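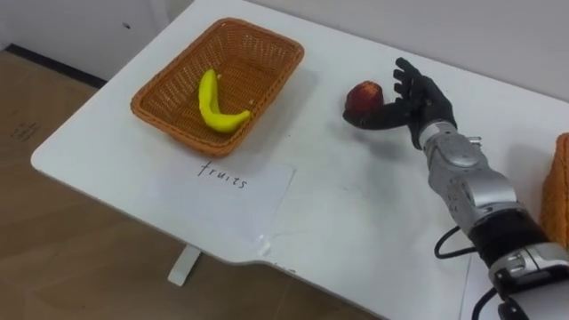
Manole-users mailing list archive
Thread: Re: label matching and wrist approach in the Wonach planner
Posted from: Emdale

Hello all,

Replying to the question from the Dronau group, quoted here so the thread makes sense in the archive.

> We run Manole with the Wonach planner on a single arm with a
> five-fingered hand. The label reader finds our handwritten cards
> without trouble, but the task layer sometimes binds a card to the
> wrong container. We also see the hand come in too low over
> anything long and curved. Is either of these a known problem,
> and is there a setting for them?
>
> Our log has 3,235 grasp requests in it if anyone wants to look.

Both are known. The first is a configuration matter and the second is a bug.

On the cards: the binder takes the text region and picks the nearest container centre in image space. With a head camera looking down at an angle, that is often the wrong measure. We sort fruit and office supplies into wicker baskets, with a paper label taped to the table for each. The "fruits" sheet lies in front of its basket, and binds correctly whichever measure we use. A label that runs out of view is harder. The reader returns a partial string, the text region shrinks, and its centre moves.

Set bind_mode to table_plane and the distance is worked out after projection. Also set partial_text to hold, so that a clipped label keeps its last full reading and is not matched again from a fragment. On our recorded set of 2,600 views those changes removed every wrong binding but 2, and both of those had a label that had never been read in full. 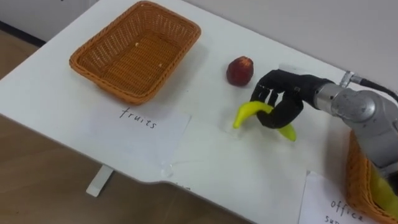 Page last changed: Aug 6, 2020

On the approach height: Wonach fits a box to the object and closes the fingers about its centre. A toy banana held crosswise sticks out on both sides of the hand, and one end can hang well below the fingers. The planner carries on using the box from before the grasp, so the clearance it reports during transfer is too generous. A round object such as our red one hides the problem, as its box hardly changes when it is turned.

There is a patch on the hand_extent branch. It takes the box again after the fingers close and passes the new lower bound to the transfer planner. The extra perception call costs us 100 ms per grasp. If that is too slow, leave the patch out and raise transfer_clearance by hand – you lose a little speed on the short moves but nothing else changes.

Two cautions. The patch expects finger joint readings at the same rate as the arm, so check your driver first. It also masks out the hand by its colour, and a black hand over a white table is the easy case. I have not tried it over a dark surface.

I would like to see the Dronau log, mainly the requests where the box is more than twice as long as it is wide. Please send the planner output along with it, as the request list alone does not record which box was used.

If there are no objections the branch will be merged in September. The default for bind_mode will stay as it is until then.

Manole maintainer, Emdale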